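Hurkinero Tray Kit
Tabletop set for two-arm carrying research

Product code: 1371
Supplied by: Sendilwood
Availability: next batch ships in September

The Hurkinero Tray Kit is a set of everyday objects and a written protocol for testing how a two-arm robot lifts and carries a loaded tray. It is meant for labs that train manipulation policies from demonstrations and want a task that shows differences between methods. The protocol came out of work at the Padendale lab, and the kit uses the same parts that lab used.

Why a tray with bottles

Most tabletop tests use one arm and one object. A tray needs both arms to agree on height and timing, and the bottles punish small errors. If one side comes up early, the tray tilts and the load leans. If both sides come up together but too fast, the liquid moves after the arms have stopped. A policy can look fine on an empty tray and fail as soon as there is something standing on it.

The bottles are used part full. A full bottle behaves almost like a solid block, and an empty one is light enough to slide. Part full, the weight sits low but shifts, and that gave the widest spread of results between the methods we compared.

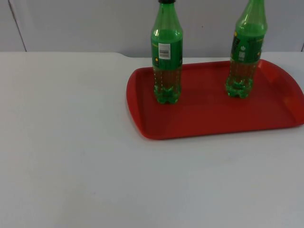
Bottle position matters as much as fill level. In the protocol, one bottle is always placed closer to an end of the tray than the other, so the two arms carry different loads. The starting layout is changed between trials using the placement sheet. Policies trained on only one layout tended to lift evenly on that layout and tilt on the rest.

The Beltrán scoring method

Each trial is scored in stages and the stages are added up. The stages are approach, grasp on both ends, lift, hold and set down. A trial that ends early still keeps the points for the stages it finished. We moved to this from plain pass or fail after finding that two policies with the same success rate were failing in very different places – one never got a second grip, the other dropped the tray during set down.

A standard run is 80 trials per policy. Shorter runs are fine for checking a setup, but we do not recommend publishing them. The order of layouts is fixed by the sheet so that two labs running the same policy see the same sequence.

What we found with it

Policies that predicted short chunks of motion for both arms together did better in the lift and hold stages than policies that treated each arm separately. The gap was small with an empty tray and grew once the bottles were on. Adding wrist camera views helped with the grasp stage and made little difference after that. Slowing down playback improved the hold stage for every method, at the cost of longer trials.

We saw no clear benefit from adding demonstrations with an empty tray to the training set. Other labs may find otherwise with larger sets.

In the box

Plastic serving tray
2 plastic soda bottles with caps
Placement sheet with 5 starting layouts
Printed protocol and score forms
Fill guide

Not included: arms, grippers, cameras, table, liquid. Demonstration data is a separate download and comes with its own license.

Setup notes

Use a flat, matte table with clear space in front of the tray. Shiny tops give reflections that change with the room lights and make results harder to repeat. Keep the wall behind the table plain if you can. Fix the camera before the first demonstration and do not move it until the last trial is scored.

Check the caps before each run. Replace a bottle when the base is dented, as it will no longer stand the same way. Replacement bottles and trays can be ordered from Sendilwood under the same product code – add the word "spares" to the order line.

Page updated 3rd August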